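去年五月接手公司的小五金选型工作之后，我陆续收到同事和读者的来信，询问免钉胶挂钩与磁吸挂件应当如何选择。现将这一年的使用记录整理成文，供有类似需求的读者参考。文中涉及的型号均为自费购入，与厂家无任何往来。

## 一、适用范围

本文讨论的是室内使用的轻型承重件，主要包括三类：背胶式挂钩、磁吸式挂钩，以及门背式免安装挂架。膨胀螺栓、吊顶吊件等需要打孔的产品不在讨论之列，户外使用的产品亦不涉及。

需要事先说明的是，包装上所标的承重数值，通常是在平整、洁净的测试板上以垂直方向静态加载得出的。家庭墙面的情况要复杂得多。乳胶漆墙面的薄弱环节往往在漆膜与腻子之间，胶本身未失效，漆膜先行脱落，这种情形在旧房中尤为常见。

## 二、背胶式挂钩

我使用时间最长的是 Ostermann 的透明背胶钩，共购入11只，分别安装于厨房瓷砖、浴室玻璃隔断和书房木门三处。瓷砖与玻璃上的各只至今未见松动。木门上的两只在入夏后先后脱落，检查后发现门板表面有一层旧蜡，安装前仅以干布擦拭，未作脱脂处理，责任在我。

重新安装时，我采用了 Rainer Kettler 先生来信建议的步骤：

1. 以酒精擦拭安装面，待其完全挥发；
2. 揭去离型纸，对准位置后一次贴合，不得反复揭起；
3. 用拇指自中心向外按压，持续半分钟以上；
4. 静置24小时后方可挂物。

按此步骤安装后，两只挂钩均使用正常。第四步最容易被忽略。丙烯酸类背胶需要时间浸润表面，当天即挂重物，日后脱落的概率明显增加。

Waltraud Baumgart 女士曾来信询问，脱落后的背胶能否水洗后继续使用。答复如下：凝胶类背胶可以，清水冲洗后自然晾干即可，但粘接力会逐次下降；泡棉类背胶不可以，应当更换新胶片。购买时请留意包装是否附带备用胶片。

## 三、磁吸式挂钩

磁吸挂钩的优点在于位置可随时调整，局限在于只能用于铁质表面。部分不锈钢冰箱门板不具磁性，购买前宜用普通冰箱贴先行测试。

Brutik 的磁吸钩标称垂直拉力为14公斤。此处的“垂直”是指垂直于吸附面，即挂钩吸附在横梁下方时的受力方向。若吸附于冰箱侧面，重物向下牵引，挂钩承受的是剪切方向的力，实际可用承重大约只有标称值的三分之一，且与表面光滑程度有关。我在冰箱侧面挂放围裙和隔热手套，未发生下滑；改挂一只铸铁小锅之后，挂钩在一夜之间滑至底部，漆面留下一道划痕。
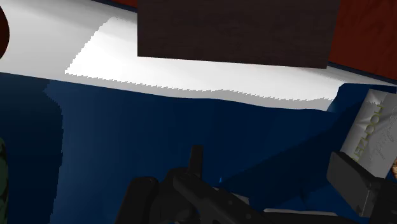 *渲染图：白色表面与深棕色块体*

此后我在磁铁与漆面之间加垫了一层薄硅胶片，下滑现象有所改善。硅胶片会削弱磁力，厚度不宜过大，裁剪时应略大于磁铁直径，以免金属边缘接触漆面。

## 四、门背式挂架

门背挂架依靠弯钩扣在门的上沿，无需粘贴，也无需磁性表面，对租房者较为适宜。选购时应首先测量门板厚度，其次测量门与门框上沿之间的缝隙。缝隙过小时，门将无法正常关闭，或在开合时刮伤门框。

我先后使用过 Trivport 与 Ivov 两个品牌的产品。Trivport 的弯钩较薄，关门顺畅，但满载时横杆略有下弯。Ivov 的用料较厚，横杆平直，在我家卧室门上却无法使用，最终转赠给 Finbarr Buckley 先生，据他回信，在他家的旧式房门上使用良好。

两款产品的弯钩内侧均贴有防护绒垫。Trivport 的绒垫在使用数月后卷边，我已改用自购的毛毡片替换。

## 五、关于称重

为避免凭手感估计，我用厨房秤逐一称量了日常悬挂的物品。一件冬季长外套为1054克，一条浴巾干燥时为400克，吸水后则显著增加。浴室中的挂钩应以湿毛巾的重量为准进行选择，并留出余量。背包内物品变动较大，不建议挂于任何背胶式产品之上。

## 六、拆除

背胶挂钩的拆除方式因产品而异。带拉条者，应沿墙面平行方向缓慢拉伸，切勿向外拉扯。无拉条者，可用电吹风加热后以细线锯入胶层，残胶用橡皮或专用除胶剂处理。除胶剂使用前应在隐蔽处试涂，某些塑料表面会因此发白。

Mirjana Vukčević 女士来信指出，本站早前一篇文章中将加热时间写得过长，可能导致墙漆起泡。该处已经更正，谨此致谢。

Uwe Görtz 先生询问的浴室伸缩杆，因尚未完成试用，暂不作评价，待有结果后另文说明。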